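About Plivix

Plivix is a small record label and mail-order shop in Flerstead. We put out soul, gospel and the sort of slow-jam R&B your older cousin taped off the radio. We have been doing it long enough to have been unfashionable twice.

The label was started by Róisín Dunne, who had spent years singing backup for wedding bands and wanted to hear a record where the backup singers were louder. Her first release was a seven-inch by a church quartet called the Iturra Singers. She pressed 300 copies and sold 40 of them in the first year, mostly to the quartet's relatives. The rest went slowly, then all at once after a late-night DJ played the B-side by mistake. Copies now change hands for silly money, and we don't have one either.

Bríd Nic Aodha joined to do the accounts and ended up picking the singles. She has a good ear and a low opinion of key changes. If you send us a demo with a key change in the last chorus, it had better be a great one.

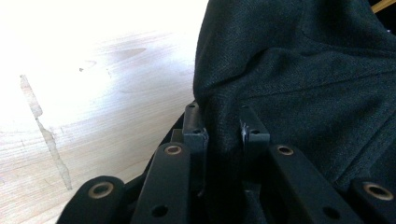
Do you still listen to demos from singers without a manager?

We prefer them. Send up to three songs, finished or not, with your name and the town you sing in. Bríd and Róisín listen to everything on Friday afternoons and reply within 30 days, even when the reply is short.

Our catalog runs from the reissued Zeddale Sessions, two albums of live gospel that had been out of print for decades, to new vocal groups who rehearse in kitchens. Everything comes out on vinyl and as a download. We tried cassettes one June and would rather not discuss it.

The mailing list has 3260 people on it, at least a few of whom meant to sign up for something else. They get one letter a month with new releases, a long argument about a single old song, and whatever Róisín has found in the bargain bins. You can leave whenever you like - we only sulk privately.

Orders go out Tuesdays and Fridays. For wholesale, radio copies or a missing lyric sheet, write to the shop and mark it for Bríd. Complaints about the key change rule can go to Róisín, who has never agreed with it.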